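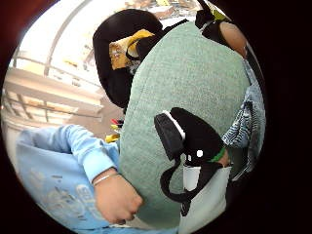 A large soft toy, sage green with a black head and a mustard-yellow patch.

Plirnberg Toy Library – Your Questions

We get a lot of email (keep it coming!), and the same questions pop up again and again, so we've put the answers in one place.

What is a toy library?
Just what it sounds like! You borrow toys, games and puzzles the way you'd borrow books, take them home, play them half to death and bring them back for something new. We opened with one shelf in the back of the Parnelcombe community hall, and the catalog now lists 2,745 items. Of those, 1,684 are for kids under five, so if you have a toddler you are going to have a very good time.

Who can join?
Any household in Plirnberg or the towns nearby. Grandparents, foster families and home daycares are all welcome. You don't need to have a child living with you – several of our keenest borrowers just love board games.

What does it cost?
Membership is $9 a month per household. There's no deposit and no sign-up fee. If that's a stretch right now, tell us at the desk or send an email and we'll set you up with a free card. You won't be asked for paperwork.

How many things can I take home?
Up to 3 at a time on a regular card. A puzzle counts as one, and so does a whole train set with every last bridge and signal, which I think is the best deal in town. Home daycares can ask for a larger card.

How long can I keep them?
Four weeks, and you can renew once online unless another family has put a hold on it. Ride-on toys go out for two weeks in the summer because everybody wants them at the same time.

Do you lend stuffed animals?
Yes, we do! Plush was off the list for our first couple of years and people kept asking, so we worked out a system. Every soft toy goes through the washer in a mesh bag when it comes back and then dries completely before it's shelved again. Anything too big for the machine gets washed by hand in the utility sink. Please don't wash them at home, even if you mean well – some have stuffing that clumps in a hot dryer.

My child has fallen in love with a toy and won't give it back. Help!
Oh, this happens all the time. Renew it if you can. After that, we're happy to put a fresh hold on it for you, so it comes back around. Some families have a little goodbye party for the toy, with cake. If it's truly serious, ask us about the brand and model and we'll tell you what we know so you can hunt for one of your own.

We lost a piece. Are we in trouble?
No! Pieces go missing. Look under the couch, look in the car seat, then tell us what's gone when you bring the rest back. Leave a note in the bag so the next family isn't left looking for it. We only charge if the toy can't be used without the part, and then only what the part costs us.

What about batteries?
Toys go out with working batteries. If they run down while you have them, put in your own and leave them in. Please don't send toys back with dead batteries inside.

What is Tello?
Tello is our online catalog. Log in with your card number and you can search by age, see what's on the shelf, place holds and renew. The search box is a bit fussy about spelling, so try "puzzle" before you try anything fancy. It also has a wish list, and we do read those when it's time to buy.

Do you take donations?
We'd love them, with a few limits. Toys should be clean, complete and in good shape. We can't take car seats, cribs, helmets or anything that's been recalled. Please bring things in while we're open and don't leave bags by the door. In October we usually run out of storage space, so check with us first that month.

Can I book the Wuluvton room for a birthday?
You can. Members get the room for up to three hours, along with the big soft blocks and the parachute. Bring your own food and take your trash with you. Balloons are fine, confetti is not.

Who do I talk to if my question isn't here?
Ask for Jairo Ticona at the desk. He runs the lending side and knows the shelves inside out, and he'll happily talk marble runs with you until closing. Email works too, and we try to answer within two days.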